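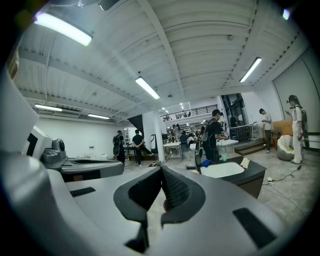

Raltness School of Movement
Teacher Training, Level 2
Handout for Session 6: Breath in a General Class

Tutor: Halldóra Ketilsson
Notes revised June 2, 2021

Before the session

Read the chapter on breathing in the Ragnarsson manual. You can skip the part on bandhas, as we come to those in August. Bring a blanket, a firm cushion and something to write on. We will be on the floor for most of the first hour, then teaching each other in pairs.

1. What we mean by pranayama

The word is usually split in one of two ways. Prana with yama gives "restraint of the breath". Prana with ayama gives "extension of the breath". Both readings are old and teachers argue for one or the other. For this course you should know both and be able to explain the difference to a student in a sentence or two.

In Patanjali's Yoga Sutras the subject comes in the second chapter, after posture. The text is short. It mentions the in-breath, the out-breath and the pause, and says that these can vary by place, time and number. It gives no named techniques. The named ones most of us teach (ujjayi, bhastrika, sitali and so on) are set out in the Hatha Yoga Pradipika, which is a good deal later. Students often assume it all comes from one book, so be careful how you put this in class.

2. The mechanics

The diaphragm is a dome-shaped muscle attached to the lower ribs, the lower end of the breastbone and the lumbar spine. When it contracts it moves down and the chest gets bigger. Air comes in. When it relaxes it moves back up and air goes out. In quiet breathing the out-breath takes very little muscular effort.

The muscles between the ribs help. The muscles of the neck and upper chest can help too, and in some people they do far too much. Look for shoulders that lift on every in-breath.

A common instruction is "breathe into your belly". The air does not go there. The belly moves because the organs are pushed down and forward. The cue is still useful, but say it knowing what it means. "Let the belly move" is closer. For people who grip the abdomen, hands on the side ribs often work better than hands on the belly — try both with your partner and note which you prefer.

3. Three practices for a mixed class

Equal breathing. Count of four in, count of four out, through the nose. Start lying down with knees bent. Anyone who feels short of air goes down to three. Let the students count for themselves after the first few rounds. Your count will suit you and probably one other person in the room.

Longer out-breath. In for four, out for six. Keep the in-breath easy. If the next in-breath comes as a gasp, the out-breath was too long. This is the one I would teach at the end of an evening class.

Alternate nostril, without holding. Right hand, thumb and ring finger. Close the right side, breathe in on the left. Close the left, breathe out on the right. In on the right, out on the left. That is one round. Begin and finish on the left. Do six rounds at most with beginners. People with a blocked nose can sit with the hand resting and follow the pattern in their minds.

We are leaving out breath retention and fast breathing at this level. You may have learned them elsewhere. Please don't teach them in your assessed class.

4. Who needs care

Ask before class, in private where possible. The register form has a line for this but many people leave it blank.

Pregnancy: no holding, no forceful breathing. Lying on the side or sitting up against a wall is fine for the first two practices.

Asthma: the inhaler stays by the mat. Drop the count if it causes strain.

High blood pressure, heart or eye conditions: no holding. The student should have spoken to their doctor.

Anxiety or panic: close attention to the breath makes some people feel worse. Offer another focus, such as the feet or the sounds in the room, and keep eyes open as an option. Don't insist.

Dizziness in any student: stop, breathe normally, stay seated. Don't send them out to the corridor on their own.

5. Where to put it in the hour

There are different views. Kaj Þórarinsdóttir, who takes the Lestarow group, puts ten minutes at the start and nothing at the end but rest. I tend to put it after the standing work, when people are warm and less fidgety. Try it in both places over the next few weeks and write down what you notice. Keep the rest of the class the same or you will learn very little from it.

Leave at least two minutes of ordinary breathing before you go into relaxation.

6. Pair work

Person A teaches equal breathing for five minutes. Person B follows and says nothing. Swap. Then give each other feedback on pace, on volume and on any word you heard too often. Mine used to be "gently".

Homework

Practise one of the three every day until we next meet and keep a short diary, a line or two each day. Write out a script for alternate nostril breathing, no more than 200 words, in the words you would really use.

Scripts go in the Olgate folder, with your name on the first page. Session 7 is on relaxation and needs two blankets each.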